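Forums > Workshop Practice > Storage and Layout
Jul 15, 2026 | Started by octavian_iordache | 3 replies

Sorting small parts before a rebuild: trays or drawers?

octavian_iordache
I recondition slot-car chassis and small model railway mechanisms, mostly Requena and older Sanport stock. Stock on hand is 860 pieces across 231 part numbers, all in a Graswood drawer cabinet with a label on each drawer. Finding a part is quick. The trouble starts at the bench, where I have several drawers out at once and parts go back into the wrong one. Last month I fitted a 3 mm bush where a 2.5 mm was specified and lost an evening tracing the noise.

I am considering open trays for work in progress, with the cabinet kept for stock only. Has anyone run both systems side by side for any length of time?

ponwood_dave
Yes, since January. Stock stays in the cabinet. Work in progress goes in trays, one tray per part type. Nothing moves from tray to cabinet until the job is signed off on the card. The card matters more than the container. Without it you end up with trays of unidentified parts, and those are worse than a mixed drawer.

Buy trays with a rounded internal corner. Square corners trap washers and you need tweezers to get them out.

kestrel_9
Disagree on one tray per part type. It works when you have six types and a long bench. I build gearboxes on a surface 860 mm wide and I sort by assembly stage: everything for stage one in the first tray, everything for stage two in the second. Mixed types in a tray are no problem if they differ by eye. The only items I separate by type are bearings and shims, and those go in lidded pots.

Open trays also collect dust. Anyone working near a grinder should keep lids on everything, full stop.

ponwood_dave
Stage sorting assumes you know the sequence beforehand. On a strip-down you often don't. As for dust, the grinder should not be in the same room as bearings in any case.

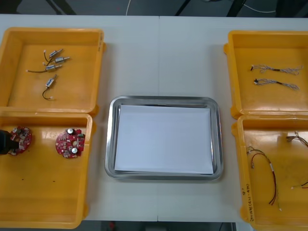

Part type is still how I would split a bench for repair work, and the row should stay in the same order from one job to the next so that the hand learns it. Leave a gap between neighbours wide enough for your fingers. I would use one colour for the sorted parts and something plainly different for the middle position, like the steel tray with two yellow ones either side of it, so there is no doubt which one you are reaching into. Small motors get a tray to themselves in my system. The lead wires hook on anything loose, and a snagged lead usually breaks at the solder tag. My middle tray is for rejects and is emptied at the end of every session.

kestrel_9
Rejects in the middle seems wrong to me. Middle is the easiest reach and should hold whatever you pick up most. Mine go at the far left, in a tin with a slot cut in the lid so that nothing comes back out by accident. Agreed on the motors.

octavian_iordache
Thanks both. I will try part type for strip-down and stage order for reassembly, using the same trays and changing the card between the two. The bench is 2000 mm long so width is not a constraint. Rejects will go at the left. Does anyone have a view on tray depth? The Ponwood ones I have been offered look too deep to get at an M2 nut with gloves on.

4 likes | Share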